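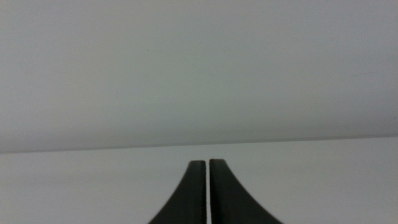 Section 7. Wiping Down and Checking Light-Colored Surfaces

This section covers the care of pale worktops and wall panels in the Holwood range. Read it through before the first cleaning. Fitting and leveling are covered in Section 3.

You will need:
Two soft cotton cloths
A bowl of lukewarm water
Mild dish soap
A hand lamp or flashlight

Routine cleaning

1. Clear the surface. Lift items off – do not drag them.

2. Brush crumbs and grit into your hand or a dustpan. Grit left under a cloth will leave fine scratches.

3. Add a few drops of dish soap to the water. Wet one cloth and wring it out well.

4. Wipe in long, straight strokes from the back edge to the front. Overlap each stroke slightly.

5. Rinse the cloth and go over the surface again with clean water only.

6. Dry with the second cloth. Pay attention to the long joint where two surfaces meet.

Note: Soap film shows up on pale finishes as a dull patch. If you see one, repeat steps 5 and 6.

CAUTION: Do not use scouring powder, steel wool, or any cleaner containing bleach. Damage from these products is not covered by the warranty.

Checking the finish

1. Turn off the overhead light.

2. Hold the lamp low and to one side so the light runs across the surface.

3. Look for scratches, chips, and raised edges. Mark each one with a small piece of low-tack tape.

4. Fill small chips with repair paste, part no. 326. Let the paste set overnight before wiping over it.

5. If an edge has lifted, do not press it back down. Contact Trallico service and give the order number from your delivery slip.

Note: The paste supplied with Virág panels is a warmer shade and will not match.

Sealing the joint

Renew the sealant every July, or sooner if it has cracked. Use sealant no. 378 for worktops. Remove all of the old bead with a plastic scraper, dry the joint, and apply the new bead in one pass. Smooth it with a damp finger. Keep water off it for 24 hours.

CAUTION: Metal scrapers will gouge the surface.

Section revised January 16, 2024. Replacement cloths and sealant are listed in Section 8.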